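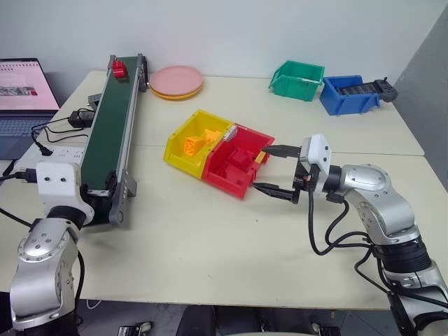 *White tables, bins and plates set against an off-white wall.*

**Orlandini sets new delivery terms for Colurthorpe and Vedville**

COLURTHORPE, January 2021 – Orlandini, the supplier of storage and catering goods, has changed its minimum order and delivery terms for trade customers served from its Colurthorpe depot. The new terms apply to all orders placed from 1 March.

The minimum order for free delivery falls from £522 to £450, excluding VAT. Orders below this value will carry a flat charge of £11. The charge covers one delivery address and one attempt. A second attempt is billed at the same rate.

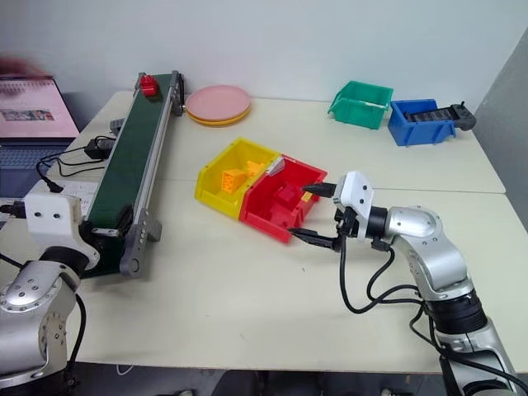
Deliveries to Vedville move from weekly to twice weekly. Orders received by noon will be picked the same day and sent on the next available run. The change affects 194 account holders, all of whom have been notified in writing. Account numbers and credit limits stay as they are.

"Smaller customers were holding back orders until they reached the threshold, and that made our loads uneven," said Noemi Bortolotti, head of distribution. "The lower figure should spread the work across the week."

Returns will be handled at the Nostholm site from the same date. Goods must be unused and sent back with the original delivery note. Credit will be issued within 11 working days of receipt.

The full terms can be requested from the trade desk.

**Press contact:** Nidia Urrego, Orlandini, Colurthorpe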